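Dirnier Long-Finger Gripper Kit for Home and Shared Workshop Arms
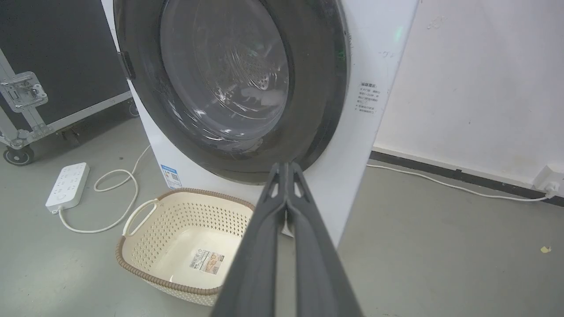 Dirnier fingers at the door of a front-loading washer, with the basket alongside.

The Dirnier is a two-finger gripper kit for people who are building a robot arm at home, or in a corner of a shared workshop, and who want it to do ordinary household jobs. We started selling it from our bench at Voltville after Lumturie Nikolaidis brought in an arm she had put together in her spare bedroom and asked if we could make her a pair of fingers long enough to get at a washing machine without the whole wrist bumping into the front panel. We could, and then three other members wanted a pair too, and by August we were cutting them in batches.

The fingers are long and run side by side, drawing in toward each other at the tips. The matte dark gray finish keeps glare down for anyone using a wrist camera, and there are small cut-outs near the tips where you can tie on a pad, a strip of rubber, or whatever you find works best on your own machine. Mirjam Danzer likes a bit of bicycle inner tube. I use the pads that come in the box, and I change them when they start to look shiny.

What you get

One pair of Dirnier long fingers, matte dark gray
One mounting plate with screws
2 sets of stick-on grip pads
One servo cable, 36 inches
Printed build guide, with the wiring page on the back cover so you can leave it open on the bench

You will need your own arm, your own servo and a power supply to suit it. The plate fits the Kos wrist straight out of the box. For other wrists we have a drilling template, and if yours is an odd one, send us a drawing with the hole spacing marked and we will do our best to tell you whether it can be made to fit before you spend any money!

Putting it together

Most people have the fingers on in an evening. Fit the plate to the wrist first, then the servo, and leave the screws a little slack until both fingers are on and you have moved them through their full travel by hand. If they meet unevenly, loosen the left one, nudge it over, and try again. The guide has a page on this — it is the page everybody phones us about, so Biljana Halilović rewrote it for the current batch and added a drawing.

Once the fingers close evenly, run the servo cable back along the arm and leave a generous loop at the wrist. A cable that looks long enough with the arm folded can be very short when the arm is reaching down into a basket.

Trying it on laundry

A washer is a good first project, and the guide has a chapter on it. Begin with the machine switched off at the wall and the drum empty. Work on the approach to the door before you try to open anything, at the slowest speed your controller allows, and stop with the tips just short of the rim. Save that position. Then teach the arm where your basket goes, and mark the floor with tape so the basket goes back to the same spot every time. Keep power cords clear of the arm's base and keep a hand near the stop button.

When you do move on to fabric, start with one hand towel. Socks come later (they are harder than you would think), and Lærke Lauritsen has a nice routine for them that she is happy to share with anyone who buys a kit. Please don't use the fingers to pull a locked door, and don't use them near children or pets.

Ordering

Order code: 979
Sold as a complete kit. Spare pads and single fingers can be ordered separately.

Kits are packed by hand and go out from our Nemurthorpe address. You are also very welcome to collect from the Voltville bench, where Biljana Đorđević will usually have a set mounted and running in the evenings — bring your wrist plate along if you are unsure about the fit, and she will try it on for you.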